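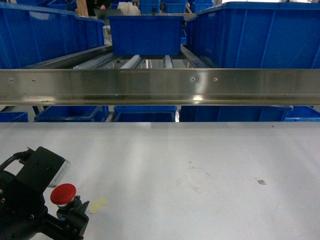
About Andetti

Hello! I'm Bezawit Demissie, and I started Andetti with Hiwot Gebremichael because we were both fed up with buying grippers off a data sheet and finding out on the shop floor that they couldn't pick up the thing we'd bought them for. So now we try them out before other people have to (and we get to play with a lot of kit, which I won't pretend is a hardship).

Most of what we do is picking out of blue plastic bins on a flow rack. It sounds dull and I love it! Bins are awkward. They have thick rims and ribbed sides, and a wrist camera that behaves beautifully over a bare table can get very muddled once shiny blue plastic fills its view. We've put 19 grippers through the same picking routine so far, plus 11 cameras, and every one of them gets the same 105 items to handle, from boxed screws to floppy bags of rice.

Hiwot looks after the arms and controllers. She came from Kumsa, where she spent years wiring up packing lines, and she is very fussy about cables – a cable loop that snags on a bin rim at full stretch will spoil your whole afternoon. I do the grippers and cameras, and I write the reports. They're in plain words, with the failed picks left in. If a gripper drops your product one time in eight, you'll read it on page one.

You can send us a gripper you're thinking of buying, or just a crate of whatever you need picked up, and we'll suggest a couple of things to try. A basic comparison is £885 and takes up to two weeks. Bigger jobs we price after a chat.

We don't sell hardware and we don't take commission from anyone who does. The test software, Zinley, is our own, and customers get a copy of their settings to keep.

In April we're moving to a bigger unit next to Namitz, with room for a second rack. Come and see us! Ring first though, as the bell is hard to hear when the arm is running.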